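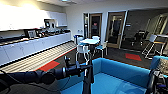
## Re: [lorkbridge-teleop] wardrobe task - when do you throw a demo out?

Hi all, hi Nantana,

Quick one between sessions, sorry for the state of it. Answers inline, then the stuff I promised on the arm mapping at the bottom.

> **Nantana Mahawong wrote:**
>
> Hi list,
>
> We're starting on hanging and un-hanging tasks at our end next month and I'd like to steal your rules before we collect anything. Last time we did drawers we recorded for two weeks and then binned half of it, which did not make me popular.
>
> Three things:
>
> 1. Do you start each episode with the doors already open, or does the operator open them as part of the demo?
>
> 2. What makes you chuck an episode? We've been throwing out anything with a pause in it and I'm starting to think that's wrong.
>
> 3. How are you getting new operators through the bit where they can't judge depth? Ours keep hitting the side of the cabinet with the back of the wrist. They look at the gripper and forget there's an arm behind it.
>
> Also, is anyone still on the old Gudivia recorder? Ours drops the left arm stream if you re-home mid-session and I can't tell if it's us.
>
> Cheers,
> Nantana

**1. Doors.** Open before the episode starts, both of them, all the way. We tried it the other way in April. Opening the doors is a whole task on its own and the operators put all their care into it, then rushed the hanging. You end up with beautiful door data and garbage hook data. If you want doors, record doors seperately and join them later.

Having said that, don't set them to exactly the same angle every time. We had a bit of tape down for the door position early on and the policy learned the tape position, basically. Moved a door by a hand's width and it went for a hook that wasn't there. Now whoever does the reset just swings them open and lets go. Same with the stuff in the bottom of the wardrobe, move it about, leave it messy.

**2. What gets thrown out.** Current list, from the sheet by the operator's chair:

- operator talks to somebody and turns away from the task (not the same as a pause, see below)
- cloth ends up on the floor and gets picked up by a person
- either arm hits a joint limit and the follower stops tracking
- wrong garment, wrong hook, whatever the prompt said
- recording started before both arms were home

What we keep that we used to bin:

- missed grasp, then a second go at it
- cloth slips and gets caught
- operator stops to look for a second or two

Pauses: you're right, I'd stop throwing them out. We went from 2286 episodes down to something really thin under the old rule, and the ones left were all from the two fastest people. The model copied their speed without having any of their eyes. Put the pauses back and trim only the dead time at the start and end. Long stalls in the middle we flag and leave for whoever's training to decide. Kamonchanok wants those trimmed too, I don't, we've agreed to keep arguing.

Retries matter more than I thought. Of our last batch, 61 had a clean miss followed by a recovery and that's pretty much the only reason it now backs off when it misses. Before that it'd close on air and carry on as if it was holding something, very confident, wave nothing at a hook and go home.

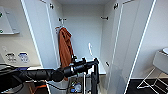
Cloth is much worse than the hard things, by the way. If you've been doing cups and boxes your operators will think they're ready and they won't be. Folds hide the bit you want to grab. The rule we give them is pick near the hook, not halfway down. Grab low and you're pulling the weight of the thing sideways and it drags along the cabinet wall, and then either it pops off with a jerk or it doesn't come at all. Lift first, clear the hook, then come out toward you. Sounds obvious. Watch a new person do it and they'll pull straight out every single time, that's what you do with your own hand and your own hand sorts it out without asking you.

**3. Depth, and whacking the cabinet.** What's worked for us, in the order we do it:

1. Ten minutes moving the real arms by hand, power on, gravity comp on, no recording. Walk the gripper into the wardrobe and out again. They feel where the elbow goes. This is the single best thing we do and we only started because the leader arms were out for repair.
2. Then remote, with the head view only, no cloth. Touch a hook, back out. Touch the one across from it, back out. Both sides, and the ones on the doors.
3. Then cloth, still not recording.
4. Then record, but the first session doesn't go in the set. We tell them afterwards. (They do relax more if they don't know it counts or doesn't.)

For the wrist thing specifically: get them to come in from the middle of the opening and turn late. New people line up with the side wall from way out and then the forearm has nowhere to go. Come in down the centre, fingers pointing down, then shift across. If they can see the whole wrist against the back panel they've got room. If they can't, stop.

The head view is wide and it bends at the edges so things out there look further away than they are. I tell people to trust the middle and not much else. Also drive the base, if you've got one! People will reach across themselves at a horrible angle when a small shuffle sideways would fix it. Ours has to come past the blue furniture and the lounge end of the kitchen to get anywhere, so we do a bit of driving with every new operator anyway, arms tucked, going slow. White wardrobe on white wall is its own problem too, pale hook on pale panel more so. Couple of people just could not find it on the monitor. Bumping the monitor contrast helped. Don't touch the recorded stream, only the display.

**Gudivia recorder.** It's not you. Ours did it too, on the old version. Re-home between episodes, never inside one, and check the left arm file isn't tiny before you carry on. Kamonchanok has a script that checks lengths and shouts at you, will ask her to post it.

### Arm mapping, as promised

Short version:

- leader to follower is one to one on the joints, no scaling. We tried scaling down for fine work and people hated it
- gripper is on the trigger, and we cap the closing force for cloth
- clutch on the foot pedal. Lets them rest their arms without ending the episode. A clutch press longer than a few seconds gets flagged
- swap operators before they say they're tired. After that the quality just falls off, you can see it in the jerk plots

We're at 201 good episodes for the orange cloth on the left inner hook, less for everything else, very lopsided, I know. The right side is next and then the low one on the right door, which everyone is avoiding as you have to come at it from underneath.

If someone at Tastholm has numbers on mixing hand-guided with remote demos in one training set I'd really like to see them. We've kept ours apart so far, the hand-guided ones have somebody's arms all through the camera view and I don't trust it.

Right, the rig's free again and I'm on. Will send the reset sheet tonight if I remember, poke me if I dont.

P.S. Nantana - re the drawers, did you keep the binned half? Don't delete it. I'd want a look.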